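시뮬레이션 병실 비품 및 바닥 정리 기록
작성: Nanami Arai
최종 수정: 2024년 12월 24일

본 페이지는 Eide 실습동 시뮬레이션 병실의 침상 구역과 침상 주변 비품 배치를 정리한 것이다. 대상은 침상 1대, 수액대, 이동식 카트, 벽면 보관장, 휠체어 및 침상 주변 바닥이며, 실습동 내 다른 병실의 배치는 별도 페이지에서 다룬다. 비품 명칭은 7월에 개정한 비품 대장의 표기를 따랐다. 대장과 현장 라벨의 표기가 다를 경우 대장을 우선한다.

병실의 관리 번호는 1004이다. 침상 번호는 3657이며, 구 대장에 남아 있는 번호는 더 이상 사용하지 않는다. 배치 기준은 Jin-sol Bae가 작성한 초안을 바탕으로 하고, 보행 동선 관련 항목은 Osamu Sakai의 검토 의견을 반영하여 수정하였다. 수정 전 초안은 보관하지 않는다.

1. 적용 범위와 용어

족측: 침상의 발판이 설치된 쪽. 실습생의 기본 진입 방향이다.
두측: 족측의 반대쪽. 벽면 설비와의 간격은 시설 담당이 관리한다.
하부 공간: 매트리스 지지 프레임 아래에서 바닥까지의 공간.
침상 주변: 침상 외곽선에서 200 cm 이내의 바닥.
고정 비품: 실습 종목과 관계없이 병실에 상시 배치하는 비품.
이동 비품: 실습 종목에 따라 반입하고 종료 후 반출하는 비품. 반출 전까지는 해당 실습의 담당자가 관리한다.

길이 단위는 모두 cm로 통일한다. 도면에 mm로 기재된 수치는 환산하여 적는다.

2. 바닥 및 침상 구역
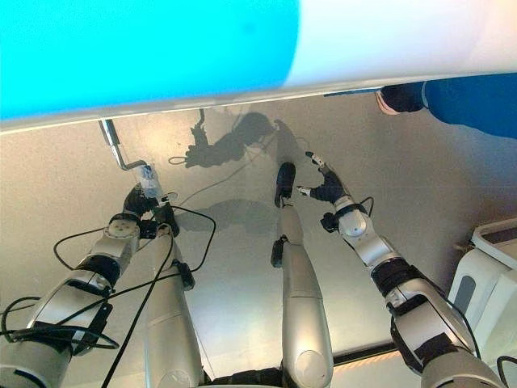
회색 바닥. 투명한 플라스틱 물체는 병 또는 컵으로 보이며, 표면에 구김이 있다. 분류는 3항의 플라스틱류를 따른다.
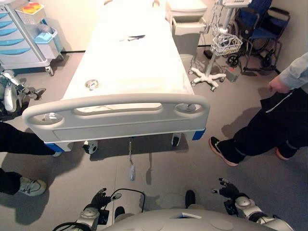

족측에서 본 침상. 발판은 밝은 회색 성형품으로 타원형 손잡이 구멍이 셋 있고, 하단 양 모서리에 청색 범퍼가 있다. 우측에 바퀴형 받침의 흰색 수액대, 그 뒤에 접은 휠체어.

3. 회수물 분류

바닥과 하부 공간에서 회수한 물품은 다음과 같이 처리한다. 분류가 불분명한 물품은 폐기하지 않고 담당자에게 인계한다.

플라스틱류: 음료 용기, 컵, 포장재. 내용물이 남아 있으면 비운 뒤 재활용함에 넣는다. 수액 백 및 튜브류는 실습용이라도 이 항목에 포함하지 않는다.
종이류: 기록지, 포장 상자. 실습생 성명이 기재된 기록지는 파쇄함으로 보낸다.
소형 부품: 캡, 클램프, 커넥터. 세척 여부를 확인할 수 없으면 실습용으로 재투입하지 않는다.
필기구: 회수함에 보관하고, 36일이 지나면 공용으로 전환한다.
날카로운 물품: 손으로 집지 않는다. 집게를 사용하여 전용 용기에 넣고 담당자에게 보고한다.

4. 침상 정리 절차

4.1 모든 캐스터의 잠금 상태를 확인한다. 잠금이 불완전한 캐스터는 번호를 적어 시설 담당에 통보한다.
4.2 매트리스 상면의 소형 물품을 먼저 회수한다. 침구 교체는 회수 완료 후에 실시한다.
4.3 발판의 체결 상태를 점검한다. 손잡이 구멍에 물품을 걸거나 끼워 두지 않는다.
4.4 하부 공간은 족측과 양 측면에서 각각 확인한다. 침상을 올린 상태에서 확인하고, 작업 중에는 높이를 변경하지 않는다.
4.5 바닥을 지나는 전선은 벽 쪽으로 붙인다. 캐스터가 전선 위에 놓이지 않도록 한다.
4.6 침상 높이를 최저 위치로 되돌린다.

5. 주변 비품 배치 기준

수액대: 족측에서 볼 때 침상 우측. 받침 다리가 보행 동선으로 돌출되지 않게 한다. 바스켓에는 실습에 사용하는 소모품만 둔다.
이동식 카트: 침상 좌측 후방. 서랍은 모두 닫고, 상판의 바스켓은 뚜껑 없는 것을 쓴다.
휠체어: 접은 상태로 수액대 후방. 브레이크를 체결한다.
폐기물통: 벽면 보관장 하부. 봉투는 Tralov 규격품을 사용한다.
마네킹: 고정 비품으로 취급하며, 이동 시 두 명이 작업한다. 피부 소재에 유성 필기구를 사용하지 않는다.

6. 점검 기록

점검표는 병실 출입문 안쪽 클립보드에 비치한다. 점검자는 성명과 시각을 기재하고, 이상이 없는 항목도 공란으로 두지 않는다. 월말 취합은 Kimie Murakami가 담당한다. 취합된 점검표는 실습동 사무실 서가에 연도별로 보관한다.

배치 변경이 필요한 경우 변경 전후의 위치를 도면에 표시하여 제출한다. 구두 요청은 접수하지 않는다. 승인되지 않은 변경은 다음 점검 시 원위치로 복구한다.

관련 문서
비품 대장 (7월 개정판)
병실 1004 평면도
이동 비품 반입 신청서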